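Ovdale, upstairs: a little gallery of the rooms

Well, I promised Inmaculada I'd put these up before the end of May, and it's Wednesday, June 2, 2021, so I'm only a bit behind! For anyone who's new, Ovdale is the shared office we moved into this autumn, and I've been going from room to room looking at how it's all come together. I'm no decorator (ask anyone who's seen my flat) but I do love a good table, so you'll be hearing a fair bit about tables.

Not every room made it. The kitchen still has boxes in it and Trinidad has asked me very nicely to leave her desk out of it.

The meeting room

My favourite, hands down. It's the curved glass wall that does it, with those narrow white blinds sitting behind the glass, and the light slides across in long pale stripes. We argued for weeks over the blinds. Consuelo wanted grey, Candela wanted none at all, and I wanted everybody to stop emailing me about blinds. White won, and I'm so glad.

The table is white too, glossy, with rounded corners, which my hips appreciate every time I squeeze past in a hurry. It came from Gerko and was $80 cheaper than the one we'd first picked out. It does show fingerprints something shocking, so there's a cloth in the cupboard, please use it!

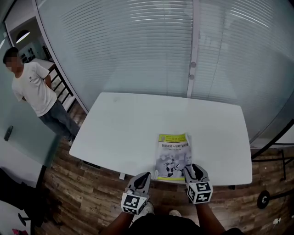

The book on the table is a Chinese softcover on intelligent robots, with humanoid ones in grey on the front and a yellow-green band top and bottom. I can't read a word of it but I like the colour against all that white. Out past the doorway you get the white stairs with the black metal railing, and the round ceiling lamp glowing away up top.

The quiet corner (words only for now)

Two armchairs from Cruzado, second-hand, and a rug that cost roughly $400 and was worth every cent. Soledad says it's the only spot in the building where she can finish a phone call. I'll add a picture once the reading lamp arrives, as the corner's a bit gloomy after four without it.

Still to come

The kitchen, once it's unpacked, and the front entry, where the new Ellulach coat hooks are going up. There are nine of them and I've already claimed the one nearest the heater. If you've got a favourite spot I've missed, leave me a note on the fridge, or tell Inmaculada and she'll pass it on.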